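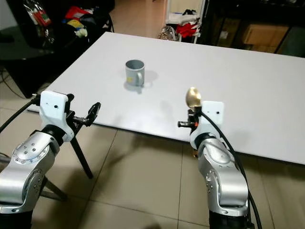
Visit report by Kendra Lévesque | 25 June 2026

The second stop at the Lekano open day in Kalville was the tableware room. A gray metal mug with a curved handle stood on a large white table, with a gold-colored spoon held upright to one side. The mug has a small yellow sticker low on the body.

Reijo Huttunen gave the capacity as 300 ml and the usual production run as 1,000 pieces. Handles are attached before final polishing – the interior is finished separately. Item 203 is the spoon, sold in sets of 6.

Floors on this level are beige tile. Wall thickness was not on the data sheet, and Colton Sandhu will send it to visitors who left an address at the desk.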